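Print | E-mail this page
17 comments | 35 shares

Bimlow Supper Swap: your questions

How does the swap work?
You cook one big batch of something, I match you with another household on Tuesday, and you trade. I've been running it out of my kitchen in Kurness since May and I still get excited when the list fills up!

Do I have to be a good cook?
Nope. I once swapped burnt lentils and got asked for the recipe.

What if I have allergies?
Tell me when you sign up -- I'll only pair you with people who can cook around them.

Can I bring dessert?
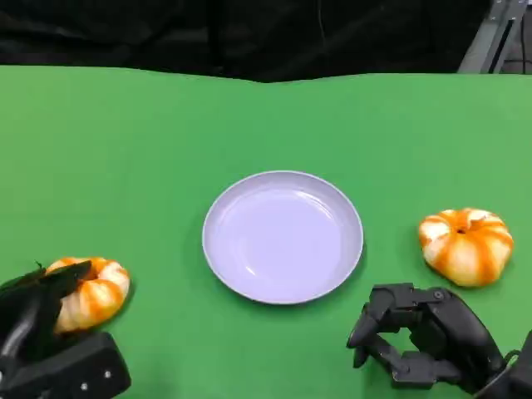
Sure, as long as there's a main dish too (my own kids would happily live on pie, so I had to put my foot down). Label it with the date and what's in it.

Where do we meet?
In the lot behind Navickas Bakery, 5:30 sharp. Park on the Prosar Street side.

Get new swap dates by e-mail. Sign up for our newsletter.
This site uses cookies. OK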